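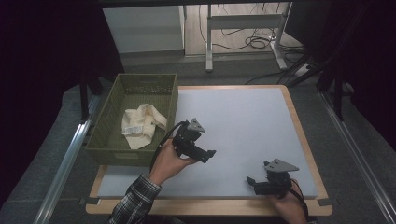

What does Codelus do with page numbers in a long Word document?

It sets them section by section from a small panel at the right of the Word window, and it keeps them where you put them when you add or delete a section later.

Codelus 4 product page
By Leszek Szewczyk
19 December 2022

Codelus is an add-in for people who write reports, theses and manuals in Word and need more than one kind of page number in the same file. A typical case is a report with no number on the title page, small Roman numerals for the contents and preface, and ordinary numbers from the first chapter on. Word can do all of this without an add-in. It takes section breaks, unlinked footers and a trip to the Format Page Numbers box for each section, and one missed link changes the footers in a part of the document you weren't looking at.

How it works

When you open the panel, Codelus lists every section in the document with its first heading, its page count and its current number format. You click a section and choose a format, a start number and a position. The footer is unlinked from the one before it only if the two differ. If you want the number to carry on from the previous section, leave the start box blank.

Nothing is written to the document until you press Apply. Before that, the list shows the new numbering beside the old one in gray. Apply counts as a single step, so one Undo takes it all back.

What is in version 4

Landscape pages. A landscape section can have its number placed on the short edge, so that it lines up with the portrait pages once the report is bound.

Appendix numbering. A-1, A-2, B-1 and so on, taken from the appendix heading. The heading must use the style you name in Settings. Typed letters are not picked up.

Odd and even pages. Each side has its own position setting. In version 3 the even side copied the odd side and had to be fixed by hand.

Saved layouts. You can store a numbering layout under a name and use it in another file. Thirteen layouts come with the add-in. The one called Stukley is the plain thesis layout and is the one most people start from. Skovitz is for two-sided manuals with numbered appendices.

Long files. We tested with a manual of 1578 pages in 628 sections. The list takes a few seconds to load at that size, and Apply takes longer. Save first.

What it does not do

Codelus does not build or update a table of contents. After you press Apply, right-click your contents table and choose Update Field as usual. It does not number lines or paragraphs. It leaves text boxes alone, so if someone put a page number in a text box in the margin, you will have two numbers on that page until you delete one. It does not work on a document that is protected against editing, and tracked changes should be accepted or turned off before you start.

Installing

Close Word and run the installer. When you open Word again, Codelus is on the Layout tab at the far right. If the tab has no Codelus button, go to File, Options, Add-ins and check whether it is listed under disabled items. Version 3 is replaced during setup, and your saved layouts are kept.

The license is for one person on two computers. Updates within version 4 are free. Anyone who bought version 3 in August or later gets version 4 with the same key.

The add-in is made and supported by Zieliński Software. Please send a copy of the document with the text removed if you are reporting a fault. The Strip Text command in the panel makes one for you and leaves the section breaks and footers in place.

Comments

Witold Laskowska
Does the appendix numbering work if the appendix runs over two sections? Mine has a landscape table in the middle of Appendix B and the count went back to B-1 after it.

Leszek Szewczyk
Clear the start box for the second and third parts of Appendix B, then press Apply again. It should carry on.

Witold Laskowska
That did it, thanks. The third part had a 1 in it.

thesisweek
I used the Stukley layout and my title page still has a number on it. I don't have a section break after the title page, is that why?

Leszek Szewczyk
Yes. Put in a Next Page section break after the title page, press Refresh in the panel and apply the layout again.

margo_t
Would like the list to show footnote numbering as well. Otherwise fine.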